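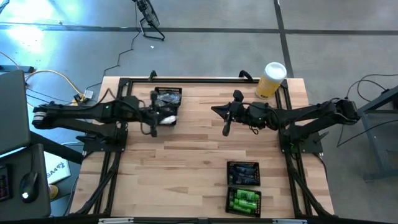
Episode 996 went in at 4:10, and Silviu Jitaru logged it without comment. The Sketia contract asked for 1000. Four remained.

"Left wrist is lagging," said Bence Simon from the leader arms.

"By how much?"

"Enough that I'm correcting for it."

Silviu scrolled back. The lag began eight episodes earlier — small, consistent, within tolerance. Bence's correction began there too. The policy would learn both.

"Do we discard them?"

He considered the spec, which said nothing about hands that adapt.

"Keep them," he said, and typed a note in the operator field. "Reset the table. 997."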